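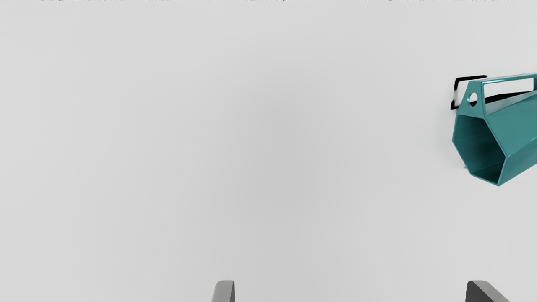 Soil moisture sampling on the Fenden grazing land continued through the second half of the grant year, and the field phase is close to complete. The survey area is divided into hexagonal cells, with one sampling point at the center of each. The cell outline has the same six sides as the open end of the teal container, and every interior cell shares a full side with each of its neighbors. This simplifies interpolation between points compared with the square grid used in the pilot. Of the 448 cells in the plan, 429 have been sampled at both depths. The remaining cells lie along the Trullard ditch, where standing water has blocked access.

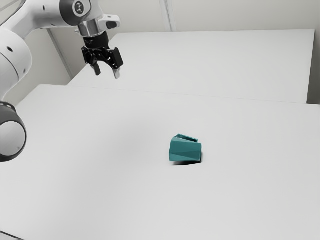 Land and Water Monitoring Unit
Report prepared by Kiran Bajpai, December 21, 2018

The database holds 2,496 readings after quality checks. A further 59 were rejected, most of them for poor probe contact in stony ground. Rejected readings are kept in a separate table with the reason recorded. Repeat visits were made where a cell would otherwise have had no valid value at one of the two depths.

Calibration was the main technical issue in this period. The probes supplied for the Memar side read high in clay soils – the factory curve assumes a lighter texture – and a site curve was fitted from oven-dried cores. All Memar readings have been recalculated.

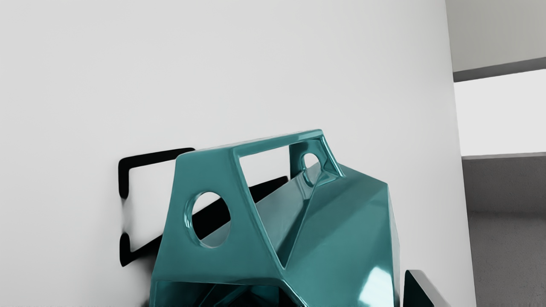

The corrected values bring the two sides of the valley into closer agreement, although the upper slope is still drier than the model predicts. We suspect an old field drain that does not appear on the estate plans. A short trench survey is proposed before the model is adjusted.

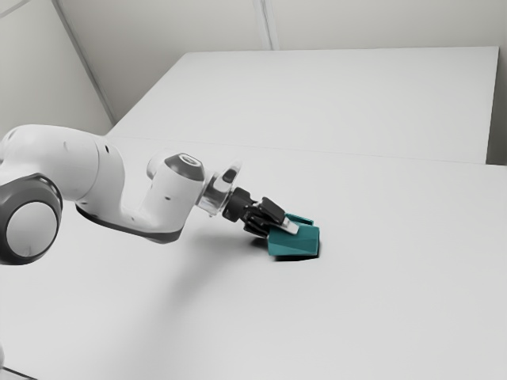
Reading time: 2 minutes

Spending is within budget. The underspend on travel has been held over for the ditch cells, which will be sampled in April if water levels allow. No change to the end date is requested.

One change of scope needs the funder's approval. The tenant at Pandey has offered access to the lower meadow, outside the original boundary. Including it would extend the grid to the river and use existing equipment. A revised map and cost table are attached as Annex B.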